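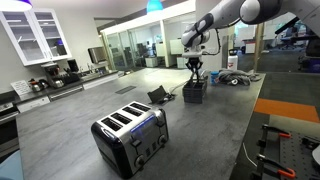
Ob man die Heizung nicht bitte diesmal zuerst behandeln könne, letztes Mal sei sie wieder hinten runtergefallen und danach seien alle gegangen. Kein Widerspruch. Reihenfolge also geändert, Heizung vor, Rest wie in der Einladung.

**Protokoll Hausversammlung Clendotden, 07.11.2025**, Gemeinschaftsraum, Beginn nach dem Abendessen. Vertreten 12 Wohnungen, damit beschlussfähig. Protokoll vom Juli ohne Änderung angenommen.

## Heizung

Abrechnung von Gresora liegt vor. Nachzahlung pro Wohnung im Schnitt fast 87 Euro, Dachgeschoss deutlich mehr, Gartenseite weniger. Aufteilung nach Verbrauch und Fläche wie gehabt.

Einwände:
- Zähler im Vorderhaus wurde geschätzt, nicht abgelesen. Kein Zettel an der Tür, keine Mail. Wer einen Zettel hatte, bitte melden.
- Position "Servicepauschale" taucht neu auf. Steht nicht im Vertrag, jedenfalls nicht in der Fassung, die im Ordner ist. Vielleicht gibt es einen Nachtrag, der nie abgeheftet wurde.
- Frage, ob die leere Wohnung im Erdgeschoss mitgerechnet ist. Unklar.

Längere Diskussion, ob man unter Vorbehalt zahlt oder erstmal gar nicht. Für gar nicht: sonst bewegt sich bei Gresora nichts. Dagegen: Mahngebühren, und im Winter will man sich mit dem Wärmelieferanten nicht anlegen. Jemand hat das vor ein paar Jahren in einem anderen Haus mitgemacht, war wohl unangenehm.

Beschluss: Zahlung unter Vorbehalt, gleichzeitig schriftlich Widerspruch wegen Schätzung und Pauschale. 4 Gegenstimmen, Rest dafür. Entwurf kommt per Rundmail, wer Korrekturen hat, bitte schnell, Frist läuft.

Nebenbei: Heizkörper im Treppenhaus laufen auf voller Stufe, obwohl die Haustür ständig offen steht. Bitte runterdrehen und Tür zuziehen, nicht nur anlehnen.

## Aufzug

Prerham war da, hat die Türsteuerung getauscht. Seitdem fährt er wieder, ruckelt aber zwischen zweitem und drittem Stock. Laut Techniker "im Rahmen". Im dritten Stock sieht man das anders, dort ist mit Kinderwagen und Einkauf niemand begeistert.

Rechnung noch nicht da. Angebot für den Wartungsvertrag schon, zwei Varianten:
- kleine Variante: Inspektion, Notruf, Anfahrt extra
- große Variante: alles drin ausser Seile und Motor

Preisunterschied kleiner als gedacht. Trotzdem kein Beschluss, es fehlt ein Vergleichsangebot. Wird bis zur nächsten Sitzung eingeholt. Bis dahin gilt der alte Vertrag weiter, Kündigungsfrist prüfen!!

Notruftaste wurde getestet, Stimme am anderen Ende sehr leise. An Prerham melden.

## Fahrradkeller

Wie immer. Zu voll, die hinteren Räder kommt keiner ran. Die Bändchenaktion vom Juli hat was gebracht, viele Räder ohne Bändchen stehen aber immer noch da. Vorschlag, die jetzt in den Hof zu stellen und nach Ablauf einer Frist abholen zu lassen. Rechtlich wackelig, Hinweis mehrfach.

Einigung: neuer Aushang, diesmal auch auf Englisch und Türkisch, Frist Jahresende. Dann nochmal reden. Lastenräder bleiben draußen unter dem Vordach, und zwar quer und nicht längs, sonst kommt die Müllabfuhr nicht durch.

Licht im Keller geht nach kurzer Zeit aus, Bewegungsmelder erfasst nur die Tür. Wird umgehängt, falls das Kabel reicht.

## Gemeinschaftsküche und Sonntagsfrühstück

Frühstück läuft gut, eher zu gut. Beim letzten Mal reichten die Brötchen nicht. Bestellung bei Marinho künftig schon Freitagmittag, die backen sonntags nicht mehr nach. Liste hängt am Kühlschrank, wer nicht draufsteht, bringt selbst was mit. Getoastet wird weiter im Vierertoaster.

Kasse: freiwilliger Beitrag 2 Euro pro Kopf bleibt, Kinder frei. Antrag auf Erhöhung zurückgezogen, nachdem die Kasse gezählt war und doch im Plus lag.

Strittig: Kaffee. Großpackung schmeckt der einen Hälfte nicht, Bohnen von Marinho sind der anderen zu teuer. Vertagt. Wer besseren Kaffee will, kann ihn mitbringen, teilen wäre nett.

Putzplan Küche: nach Feiern bleibt zu viel stehen. Wer den Raum bucht, wischt auch die Arbeitsflächen und leert den Biomüll. Wurde schon mal beschlossen, hiermit nochmal. Krümelschublade bitte auch.

Spülmaschine zeigt wieder den Salzfehler an, Salz ist drin. Anzeige ignorieren, bis sich das jemand anschaut.

## Hof

- Laub: gemeinsamer Termin wird rumgeschickt, Handschuhe mitbringen, Säcke sind im Schuppen.
- Sandkasten abdecken, Katzen.
- Hochbeete: zwei sind durchgefault. Neu bauen oder weg? Meinungsbild eher neu bauen, aber Holz erst im Frühjahr kaufen.
- Die Bank am Eingang wird abends von Leuten aus der Nachbarschaft genutzt, manchmal laut. Manche stört es, andere finden es schön, dass da überhaupt wer sitzt. Bank bleibt.

## Lärm

Kurz, weil die Zeit knapp wurde. Bohren bitte nicht mehr in der Mittagspause, auch nicht "nur ein Loch". Klavier im zweiten Stock ist abgesprochen und in Ordnung. Waschmaschinen nach zehn abends bitte nicht mehr, im Altbauteil hört man das Schleudern bis ganz unten.

## Verschiedenes

Schlüssel zum Dachboden fehlt seit dem Sommer. Wer ihn hat: in den Briefkasten der Hausgemeinschaft, ohne Nachfragen. Falls er bis zur nächsten Versammlung nicht auftaucht, neues Schloss.

Paketstapel im Flur ist Brandlast, Brief von der Versicherung dazu liegt im Ordner. Pakete am selben Tag mitnehmen.

Weihnachtsbaum im Hof ja, Lichterkette vom letzten Jahr ist kaputt, eine neue wird aus der Frühstückskasse bezahlt. Einstimig.

## Offen / zu erledigen

- Widerspruch Gresora: Entwurf, Rundmail
- Nachtrag zum Wärmevertrag suchen
- Vergleichsangebot Aufzug, Kündigungsfrist, Notruf zu leise
- Aushang Fahrradkeller, Übersetzungen
- Bewegungsmelder Keller
- Vorbestellung Marinho
- Laubtermin

Nächste Versammlung im neuen Jahr, Termin per Umfrage. Kaffeefrage kommt dann als erster Punkt, wurde so gewünscht.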